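Barngate Course in Wedding and Event Planning
Unit 7: Guest transport and the running sheet
Handout for students. Tutor: Settimio Greco

Read this before class. Bring the Prullier file with you, because we will fill in the blank running sheet together in the second half. If you missed Unit 6 (contracts and deposits), borrow the notes from someone. I refer to the deposit ladder twice below and don't explain it again.

Why transport gets its own unit

Most of the late starts I have seen came from transport. The flowers were in place, the musicians were tuned up, and a third of the guests were still in a hotel parking lot waiting for a bus that had been booked for the wrong door. Couples tend to leave transport until after the menu is settled. Try to bring it up at the second meeting, as soon as you have the ceremony place and the reception place in writing.

You need four things before you can ask any company for a price: the guest count by pickup point, the addresses, the earliest time guests can be let in, and the hour the venue closes. Without the closing hour the company will guess, and you will pay for the guess.

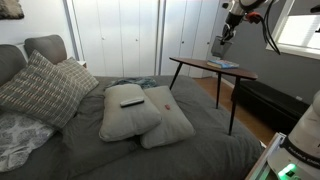 7.1 Where guests are staying

Ask the couple for a list of lodging, with names next to each place. A block booking at one hotel is simple. Guests spread over rentals and guest houses are harder, and you should group them into no more than five pickup points. People will walk a short way to a pickup point if you tell them in advance and the road has a sidewalk. Do not expect this of older guests or anyone in heels on gravel.

Check the street at each point. Can a full-size bus stop there? Can it turn around? A map will not tell you about a low branch or a row of parked cars. Go and look, at the same time of day as the pickup if you can manage it.

Out-of-town guests also need to know when they can get into their rooms. If check-in is at 3 p.m. and the ceremony is at 4 p.m., someone will be changing in a restroom. Ask the hotel for early check-in or a room where people can leave bags and dress. Get the answer by email.

7.2 Choosing vehicles

Bus: best for one large hotel. Cheapest per head. Slow to load — allow 15 minutes.
Minibus: good for several small pickup points and narrow roads.
Private car: for the couple, for grandparents, and for anyone with a mobility need.
Boat: only if the venue has its own landing. Covered in Unit 9.

Price each vehicle for the whole day and also by the trip. Waiting time is charged differently by different companies and it is often the larger part of the bill. The Jayawardena wedding in your case notes was quoted both ways, and the by-the-trip quote came out higher once the late return was added.

7.3 The return trip

Guests arrive together but leave in ones and twos. Plan at least two return runs: an early one for families and older guests, and a last one at closing. Print both times on the card at each table. Have the band or the DJ announce the last run half an hour ahead, and again ten minutes before.

Give one person a list of names for the last run. This should be someone from your team. Members of the wedding party have usually had a few drinks by then and should not be asked.

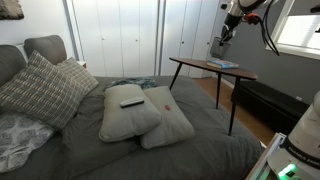

7.4 Writing the running sheet

The running sheet is one page. If it goes to two pages, people lose the second one. Use these columns:

Time
What happens
Where
Who is in charge
Phone number

Write the times backward from the ceremony. If the ceremony is at 4 p.m., guests should be seated by 3:50, off the bus by 3:30, and on the bus early enough to cover the drive plus loading. Add a margin for traffic. In February we worked through a sheet for the Stundero dinner that had no margin at all, and you found the weak spot at the second pickup.

Send the sheet to every driver, the venue, the caterer and the photographer one week ahead. Send it again the day before — same file, same name, unless something has changed. If it has changed, put the new version number at the top and call the drivers.

For next class

Complete the sheet for the Prullier file with two return runs. Read Unit 9, first half only.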